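Old Desktops, One More Winter

Iltine doesn't look like much from the street. Two rooms, a roll-up door, a kettle. Inside it's all office towers, the kind that sat under somebody's desk for years and got swapped out in one afternoon. There were 134 on the shelves when I came by. All of them want to be gone by December.

Yi-chun Mok runs the benches. Talks fast, works faster. Her rule is parts out, parts sorted, parts back in, and never a loose stick of memory on the bare bench. So there are holders. Slots, frames, little gray pockets, set out on gray boards.

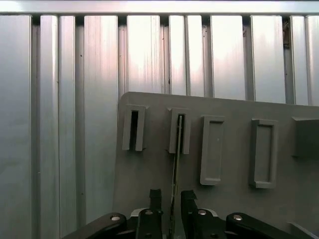
Gray holders in a row on their board, one with a thin strip standing in it.

"People lose more RAM to coffee and elbows than to age," Mok says. She lays every tower on its side before touching anything, opening up. Power cord out first. Then she holds the power button a few seconds and gets a hand on bare metal. Only then the latches.

She likes the office machines best. Blue tabs mean pull here, so a beginer can get a drive out without hunting for a screwdriver. Cables are the slow bit. Push them aside gently, don't yank, and take a picture of where they went.
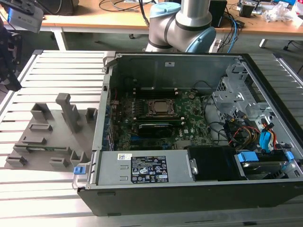 Kiros Nigatu would start with the dust every time, and told me so twice: clean the fans before you judge a machine, half the ones called dead are only choking.

Mok doesn't quite agree. Memory first, she says. Reseat it, try again, then worry about dust. Both ends have to click. Most folks stop at one click and blame the board.

What's worth keeping? Memory, nearly always. Drives, if they test clean and get wiped. Power supplies if the fan spins quiet. Graphics cards depend on who's asking, a kid with homework won't care. Cheung, the shop next door, takes the bare cases for scrap.

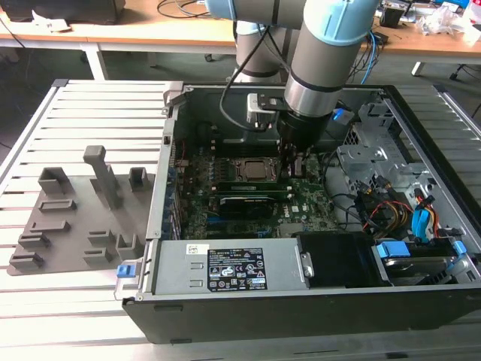 A Dell tower on its side, with the drive bay and its cables at the right.

Fixed up, a tower goes out the door for 28 dollars, keyboard thrown in. Screens are extra when thay have them. Bring your own bag. Mok was already reaching for the next one when I left, still arguing about dust.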